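Black on White, White on Black: Weaving a Pair of Doubleweave Runners
Project report, Fiber Structures, spring term
Written with my weaving partner, Teófilo Ríos

What we wanted to make

I have wanted to try doubleweave ever since I saw a piece of it lying folded over on itself, dark deer on a light ground on one side and light deer on a dark ground on the other. I turned that corner back and forth like a kid with a light switch. It's two layers of plain cloth woven at the same time, one above the other, and wherever you want the pattern to change, the layers trade places. That's the whole secret, and I still think it's wonderful after a term of fighting with it.

Teófilo had done more weaving than I had going in, mostly rag rugs, and he wanted to get better at fine, even cloth. So we proposed a project that would suit us both: 2 table runners, one each, woven one after the other on a single black and white warp. His would use a border of steps and diamonds. Mine would be a field of small broken squares with one big stepped figure at each end. Both would be picked up by hand on a four-shaft table loom, with no computer and no fancy lifting plan.

Our teacher asked us to answer three questions in the report. Did the layers stay balanced? Did the pattern come out the shape we drew? And would we do it again? (Yes. Skip to the end if you like, but you'll miss the part with the glue stick.)

A short explanation of the cloth

Every loom holds the warp, the long threads, under tension while the weft goes across. In ordinary plain weave there is one set of each. In our doubleweave there were two sets, black and white, alternating thread by thread. Shafts one and three carried the black, shafts two and four the white. If you raise all the black and weave only with black, the white layer sits underneath and stays out of it. Then you weave the white below. Done that way forever, you get two separate cloths, one on top of the other.

The pick-up is where it gets fun. Before each pair of passes you slide a thin flat stick through and choose, thread by thread, which threads of the bottom layer should come up to the top. The chosen ones show on the front as pattern. On the back, the same shape appears in the opposite color, so you get a second picture for free. You can check it with a hand mirror held under the loom, and I did that far more often than I needed to.

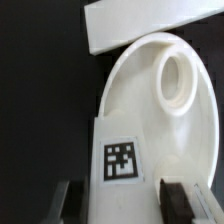

Choosing the yarn

We ran samples in three yarns. The first was Istix, a smooth cotton with a lot of shine. It looked great on the cone and made very crisp edges, but it slid around on the stick and showed every uneven beat. The second was a soft wool blend from the college stash with the label missing. It was lovely to touch and hopeless for this job. The hairs of the black clung to the white, and the two layers started to felt together at the edges while we were still weaving.

The third was Corneo, a plain matte cotton, a little thicker than the Istix and a lot more forgiving. The black was a true black and the white had a bit of cream in it, and we both liked that better than the bluish white. Under the window in the afternoon the cream took on gray shading in the dips between threads, and the cloth had more depth than we expected from two colors. We bought 2,000 yards in all, split between black and white, and came out with enough left over for coasters.

Washing mattered too. We put each sample through warm water by hand and laid it flat overnight. The Corneo drew in a little in both directions and the small gaps between squares closed up nicely. The Istix hardly moved at all.
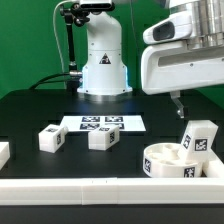 Drawing the pattern

We drew everything on graph paper first. Each square on the paper stood for two threads of each color across and two passes of each color up. The full width was 60 squares, and that became the number we lived by. Any motif that didn't divide into it left an awkward sliver at one side, and I redrew my field four times before I gave in and put a plain stripe down both edges to soak up the leftovers.

Teófilo works differently. He cuts little squares out of black paper and moves them around on a white sheet until he likes what he sees, then sticks them down. It's slow, and there was a bad Saturday when a glue stick melted in his car over the whole border, but his drawings had a liveliness mine lacked. Half of my final design came from shuffling his leftover bits on the table while I waited for the kettle.

Something we both learned early is that curves are out. A curve on a grid is only a staircase with uneven steps. If the steps are all the same size you get a straight diagonal; if they change size gradually, the eye rounds them off. The old coverlet patterns we looked at in the Agudelo reading room use this all the time. Their circles are wheels of rectangles that get thinner toward the rim, and from across the room you would swear they were drawn with a compass.
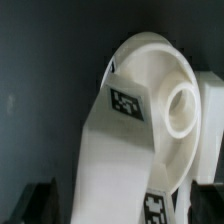 The other thing the old coverlets taught us was to respect the background. Beginners (me) put all their effort into the dark shapes and treat the light as whatever is left. In a cloth that reverses on the back, the leftover part becomes the main shape as soon as somebody flips it over. I started photocopying my drawings and inking them in reverse, and any design that looked bad in reverse went in the bin. It was a harsh test, but a good one.

Setting up the loom

Warping took us three sessions. We wound black and white together, one thread of each held between the fingers, so the order was built into the cross. Teófilo threaded while I handed him ends and read the order aloud. We made two threading mistakes, both mine, both near the center, where I had lost my place talking. Fixing them meant pulling out everything to one side and starting over from there.

For tension we tied on in small bundles and patted across the warp with flat hands to feel for soft spots. The left edge was looser than the rest for the first few inches. We weighted it with a washer on a loop of string and it behaved after that.

Weaving

The first hour was terrible. Every row of pick-up has to be done for the black and then again for the white, and if you lose track of which one you're on, the layers lock together in a lump. We taped a strip of card to the front of the loom and moved a clothespin along it at every step. After that the mistakes nearly stopped.

By the second week we had a rhythm, one of us picking and the other reading the chart. "Two up, three down, one up" became our whole conversation. Across both runners we wove 873 passes in black and the same in white. I know the number only from the tally in the weaving log, and I'm glad I didn't know it beforehand!

My beat was heavier than Teófilo's. On his runner the squares are square. On mine they are slightly squashed, wider than they are tall, and you can see a band where I loosened up after he pointed it out. We decided to leave the band in. I'd call it the most honest part of the cloth. 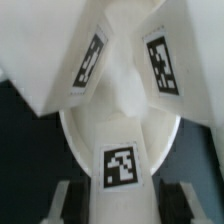 When we first showed the runners in Vovside, at the end-of-term table, people kept asking which side was the front, and I never got tired of flipping a corner over for them. What surprised me more was how different the patterns looked from a chair than they had looked from above on the loom. Seen low across a table, my end figures shrank into slim leaning shapes, and I worried the steps would be lost. They held up. It's the same with the upper left tag in the photo, which is tilted so steeply that a square turns into a narrow slanted rectangle, and the staircase of white blocks inside its thick black border still comes through. My small broken squares had no border at all, and from the chair they ran together into gray. Teófilo's diamonds, which he had edged with a solid dark line, stayed perfectly clear. So I have a rule for next time: any motif smaller than a hand gets a border, and the border should be thicker than looks right on paper.

Results

On balance between layers, we did well. Cut from the loom, the black and the white layers of Teófilo's runner were the same length to the eye and lay flat together. Mine had a slight bubble in the white near the first end, where the tension was off, and it came down with washing and a damp press.

On shape, his runner matches the drawing closely. Mine is shorter than planned because of the heavy beat. The stepped figures still look like themselves, only a bit stocky.

On color, we were thrilled. The cream white against the black is strong without being harsh, and the reverse side of each runner is so good that Teófilo keeps his with the back facing up.

What we would change

A temple to hold the width would have helped, as both runners narrow slightly toward the middle. We would sample longer, too. Our test pieces were only a hand's width, and beat problems don't show up until you've been sitting there a while. And I'd design for the low view from the start, by laying the drawing on a table and crouching down at the end of it before winding any yarn.

The leftover Corneo is already on the loom for the coasters. They have very thick borders.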